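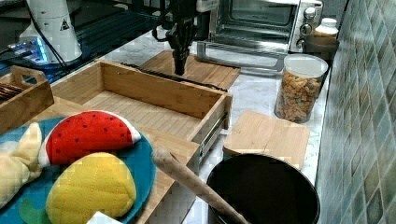

Bamboo cutting board on a marble countertop, with an open bamboo drawer.

Lirau: a collection of kitchen care advice, with sources where we could find them

Data card and README
Last edited 2022-09-03 by Ruxandra Chiriac

What's in it

Lirau is a table of 1728 pieces of advice on looking after boards, spoons, bowls, trays and drawer inserts made of wood or bamboo. Oil it monthly. Never oil it. Rub it with salt and half a lemon. Stand it on edge. Each row is one piece of advice as somebody wrote it down, with the place it came from and our attempt to work out where that place got it.

The collection does not tell you how to look after a cutting board. Please read that sentence again before writing to us. A row in the table means that someone gave the advice in print or online, and it means nothing else. A piece of advice that appears in many rows has been repeated a lot. We have found very little sign that being repeated has anything to do with being right.

Why we made it

Berhanu Alemayehu was editing a household handbook and wanted a source for the claim that boards should be oiled once a month. He found the claim everywhere. Every page that gave a source pointed to another page, and the trail ended at a leaflet packed with a bottle of board oil. The leaflet gave no source. You may feel that a company selling oil is entitled to an opinion on how often to use it, and so do we, but by the third copy it was being called "what experts recommend."

That was one claim. The rest of the table came from asking the same question of the others.

Files

advice.csv – the main table, one row per piece of advice
sources.csv – one row per leaflet, book, web page, forum thread or magazine column
links.csv – pairs of sources where one seems to have copied from the other
claims.txt – the list of claim labels, with a sentence on each
CHANGES.txt – what we got wrong and when we fixed it

All files are UTF-8. The CSV files use commas and put quotes around any field with a comma in it. Spreadsheet programs will try to turn some of the claim labels into dates. Import the label column as text.

Columns in advice.csv

There are 13 columns. The ones people ask about:

quote: the advice in the source's own words, spelling mistakes kept.
claim: our label, such as oil_monthly or no_dishwasher.
material: what the source says the thing is made of. Many sources say "wood" and plainly mean bamboo, or the other way around. We copied what they wrote.
reason_given: the reason, if there is one. Empty means the source gave no reason. A lot of these are empty.
reason_type: test, experience, authority, tradition, or none. See the warning below.
seller: yes if the source sells, or is paid by someone who sells, a product the advice would have you buy.
confidence: how sure the labeler was, high or low. We dropped the middle choice when it became clear that everyone was hiding in it.

The other columns are row numbers, dates, language and the initials of whoever typed the row. They are explained in claims.txt, which is a silly place for them, but scripts now depend on it.

How the advice was gathered

Nothing dated before 2000 is included. Older household books are a different job, and we didn't have the shelf. The printed leaflets came from our own kitchens, from relatives, and from a box that Milagros Yáñez bought at a closing sale in July. The web pages came from plain searches, done by hand. We took the first pages of results, so the table leans heavily toward whatever search engines like to show. Anyone who wants to say "most people believe" on the strength of this table should stop there.

Forum threads were read to the end. It was slow work and the most useful part of the job. Advice on forums sometimes comes with a story attached – a board that split, how long it had been in use, what had been done to it – and now and then somebody comes back a year later to say the fix didn't hold. Published articles almost never do that.

How it was labeled

Two people, Canan Kozan and Jhosep Sánchez, labeled every row separately and then argued. Where they still disagreed, the row carries both labels with a slash between them. We did not bring in a third person to break ties. A majority of three friends who cook in the same way isn't evidence of much.

They disagreed most often on reason_type. "My grandmother did it for forty years" could be experience or tradition, and the two of them never settled it. Treat that column as soft.

A warning about reason_type = test

This label means only that the source says a test was done. It doesn't mean that we saw the test, or that there was one. In several rows the "test" is a person wiping a board with something and looking at it. In others it is a study mentioned without a title, an author or a year. We wrote to the publishers of those pages asking for details. The replies we got are summed up in sources.csv under notes, and they're short.

Claims we would be slow to believe

Antibacterial bamboo. Plenty of sources say bamboo kitchenware resists germs by its nature. Few say which germs, how much, or compared with what. The wording is so alike from page to page that we suspect one parent text, though we haven't found it. The seller column is worth a look here.

Lemon and salt. Everyone agrees on it and everyone gives a different reason: it cleans, it bleaches, it kills germs, it takes away the smell of onions. When one treatment has that many explanations, we wonder whether any of them came first. It may still work. Your board will certainly smell of lemon.

Mineral oil only, never olive oil. This one at least comes with a reason, that cooking oils go off. It may well be sound. But the sources disagree on how long that takes, and very few writers say they have smelled it themselves.

Drawer inserts need the same care as boards. We found this mostly in product text. Nobody chops onions in a drawer, and we couldn't find a source that explains why a tray for forks should want oil on the same schedule.

Known problems

The language column says English for nearly every row. We read other languages among us, but we didn't search in them evenly, so those rows are too few to compare with anything.

The seller column misses cases. Pages with paid links don't always say so. Read "no" as "not that we could tell."

Whiteley and Cladix, the two brands whose leaflets turn up most, are there so often due to the closing-sale box. It says something about the shop and nothing about the brands. Hidetti leaflets come in two printings with opposite advice on soaking. Both are in the table and neither carries a date, so don't ask us which is the correction.

Copying is hard to prove. links.csv records pairs that share an odd phrase or the same mistake. It doesn't record who copied whom unless the dates make it plain, and web pages change their dates whenever it suits them.

Please don't use it for

Food safety advice of any kind.
Ranking brands.
Training something that answers questions on kitchen care. It will learn to sound sure, and the sources already have that covered.

It is fair material for looking at how household advice spreads, how wording drifts, and how often a reason is left behind along the way.

Corrections

Send the row number, what is wrong, and how you know. "Everyone knows" is not a source, and we have a good many rows of it already. If you hold a leaflet we haven't got, a flat scan of both sides is best. If you've run a proper comparison on your own boards, with one left alone, Berhanu would very much like to hear from you, including if nothing happened.

Terms

The labels and notes are free to use and change, with credit. The quotes belong to whoever wrote them, if that can ever be worked out. Keep them short when you reprint them and give the source ID from sources.csv.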